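Kit bimanuel Tapley pour clubs et classes de robotique
Deux bras, une table, un cahier d'exercices 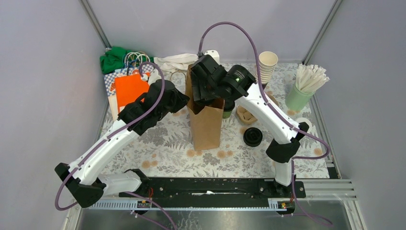 Le kit Tapley est destiné aux clubs, aux lycées et aux équipes qui préparent un concours de manipulation. Il contient deux bras identiques avec leurs pinces, que les élèves montent, câblent et programment pendant l'année. Les exercices utilisent des objets de tous les jours. Pour la série « Pique-nique », par exemple, il faut un sac en papier kraft ouvert, des gobelets, des couvercles et une nappe à fleurs. Une pince descend dans le sac pendant que l'autre se place près du bord gauche. Les motifs de la nappe compliquent la détection des objets, et nous conseillons de commencer sur un fond uni si le groupe est débutant.

Contenu du kit

2 bras avec pinces noires à doigts
2 boîtiers de caméra, à fixer derrière les pinces
1 jeu de câbles violets
Profilés en aluminium et panneaux gris pour l'enceinte
Visserie (137 pièces, avec un sachet de réserve)
Cahier d'exercices Clornwood, 20 séances, en français

La table, l'ordinateur et les objets à manipuler ne sont pas fournis.

Les exercices du cahier

Les premières séances traitent du montage et du calibrage. Ensuite, les élèves apprennent à saisir un objet avec un seul bras, puis à coordonner les deux. L'exercice du sac arrive assez tard dans l'année, et il demande de la patience : le papier se plie, l'ouverture change de forme, et un programme réglé le matin doit souvent être corrigé l'après-midi. Prévoyez plusieurs sacs par groupe.

Les équipes inscrites à la Coupe de Flundham peuvent utiliser ce kit sans modification. Le règlement demande que les deux bras restent fixés au châssis pendant toute l'épreuve. Les pinces imprimées par les élèves sont acceptées.

Conseils d'installation

Laissez aux câbles une boucle assez large au niveau du coude. S'ils sont trop tendus, ils limitent le mouvement du poignet. Vérifiez le serrage des vis des bras après la première semaine. Pendant les essais, les élèves gardent les mains hors de l'enceinte et une personne reste à côté du bouton d'arrêt (à commander séparément, référence TP-535).

Pour quel groupe ?

Nous recommandons quatre à six élèves par kit, à partir de 14 ans. Des bases en Python sont utiles, mais le cahier commence par une révision. Les fichiers d'exercices contiennent plus de 1 000 lignes de code commenté, que l'enseignant peut distribuer en entier ou par parties.

Commande et livraison

Le kit est préparé dans notre atelier de Grurkville. Les commandes reçues avant la fin du mois de juillet sont livrées pour la rentrée ; pour les autres, comptez cinq semaines. Les établissements scolaires peuvent payer sur facture. Un devis est envoyé sur demande, avec les frais de port.

Pièces de rechange : doigts de pince, câbles, courroies, panneaux. Précisez toujours le côté du bras, gauche ou droit.

Page mise à jour le 2025-08-25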